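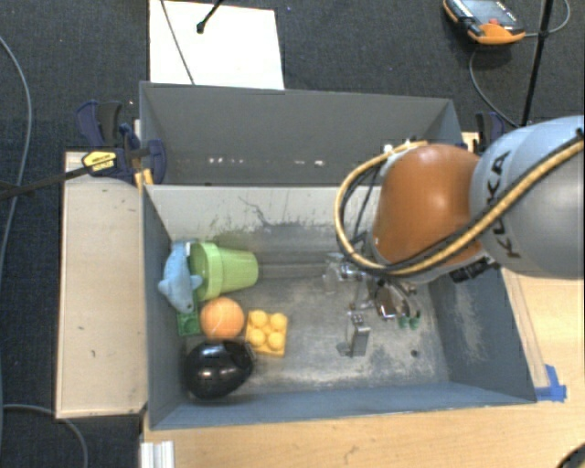 What is the Drorkico method, in plain words?
It's a way of teaching a robot arm to pick things out of a bin without anyone labelling the pictures for it. The arm tries a grasp, the system scores the try, and the network that chooses the next grasp gets nudged by that score. I like bins where the colours and shapes don't match at all, so you'll find a lime-green plastic thing on its side next to an orange ball, with a glossy black egg shape down in the corner (I have a real soft spot for the egg!).

How many grasps did you train on?
The first model saw 2,000 attempts, and we kept 1,338 of them after filtering. Margareta Tănase wrote the filter, and she's stricter than I am.

Why toys and not warehouse stock?
They're cheap, they're tough and they come in awful shapes. Toy blocks have studs, balls roll off into corners, and anything with fins is a headache for the grasp planner.

Did it beat your old method?
On our held-out objects, yes. We ran 1,171 test grasps in February and it missed 117 of them, so a touch under 10 per cent. The old planner did a fair bit worse on anything lying against a wall.

Does it work with other grippers?
We haven't tried yet! Emanuel Bogdan is keen to test it with suction.

Can I get the code?
Soon, I hope. Deisy Palomino is tidying up the Wuscombe release, so flick her a note if you'd like to be on the list.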